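Teaching a Gripper to Pick Through a Basket

The hand tool weighs less than a cordless drill and has no motor for the wrist, because the wrist belongs to whoever is holding it. At Preltilum's workspace in Irberg, operators carry it from one task to the next, close its two fingers on household goods, and let the onboard camera record what the fingers do. The recordings become training examples for a control model called Nuliter.

The collection began in February with rigid items: cups, boxes, bottles. Those sessions went quickly. A cup has one or two sensible places to grip, and a model can learn them from a modest number of examples. Containers with soft or stringy contents have taken up most of the time since.

A basket limits the approach. The fingers have to enter from above, clear the walls, and close on something that may shift when touched. Cords add a second difficulty. A cord is thin enough to pass through the gap between the fingertips, and its position in the picture says little about where the rest of it lies.

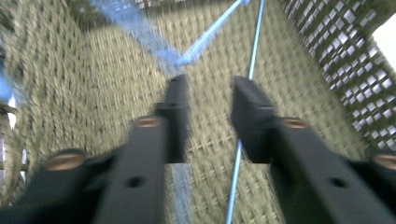

The view from the hand tool, with a light-blue cord running down behind the tip of the right finger.

Each demonstration is stored as video with a matching record of finger opening and tool position. The position estimate comes from the video itself, combined with a motion sensor in the handle. Fast movement smears the texture that the estimate depends on, so operators are asked to slow down once the fingers pass the rim. Some blur is kept on purpose. A robot arm running the trained model will produce it too, and a model trained only on sharp pictures tends to hesitate when they soften.

The container set now holds 2904 demonstrations, with a median length of roughly 15 seconds. They cover 27 arrangements of contents, and a new arrangement is laid out by hand before each block of recording. Missed grasps stay in the set if the operator recovers without leaving the container. Runs that end outside it are removed.

Arruda, the firm that builds the arm used for testing, supplies the same fingers for both machines - same length, same tip shape, same camera mount. Earlier fingers differed by 2 millimeters at the tip, and the model closed early on thin objects until the parts were matched.

The next block covers deeper containers, where the walls hide more of the contents and the operator has to tilt the tool to see past its own fingers. Recording starts once the position estimates for the current set have been checked.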